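# About the Lutport Robotics Club

We are a student club at Lutport Technical School. We meet in the computer lab from 3:30 until the late bus leaves, and anyone from ninth grade up can join. You don't need to know how to code.

Most of our work is done in simulation. Our main project, Kornero, is a set of table tasks for a robot arm with a two-finger gripper. The one we spend the most time on is cup stacking: a blue cup goes into a green one.
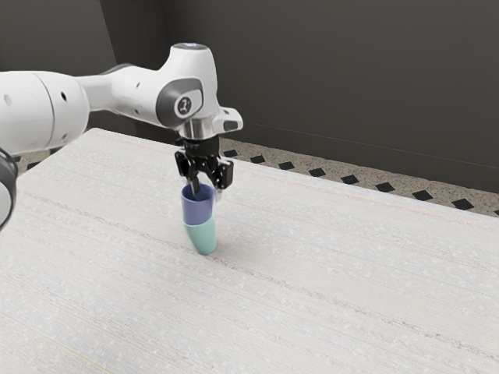 Members work in teams of 2 and write their own control code. Meirion Llewellyn teaches the first unit, on joint angles and coordinates. After that, teams pick a task and keep a log of every run. Last year the club logged 434 runs, and the logs are open to all members. 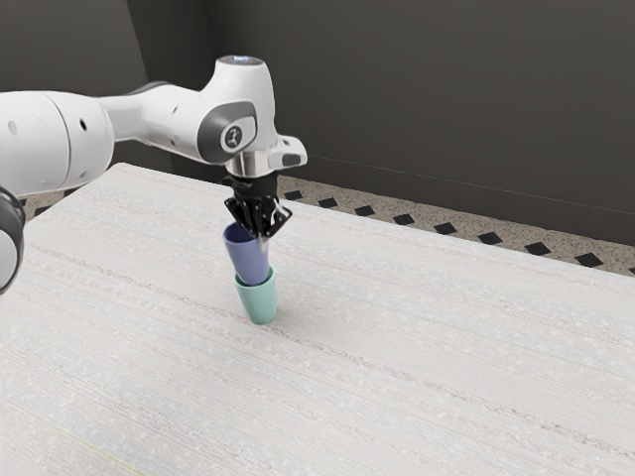

Norbert Kozma would tell new members to change one setting at a time and write it down before pressing start. We have made that a club rule.

In June we enter the Sarkier Challenge, a simulation contest for high schools. Each entry is scored over 20 runs, with the cups starting in different places. Dues and a bake sale cover the entry fee, and we raised some 1,000 dollars last spring. 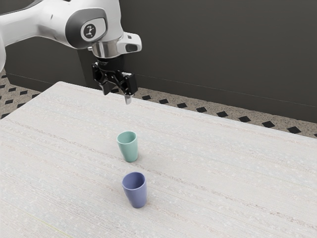
Ifor Owen thinks the score should count more for careful placing and less for speed, and several teams agree. We have sent that suggestion to the organizers.

To join, stop by the lab after school or leave a note for Hywel Powell in the main office. Bring a notebook.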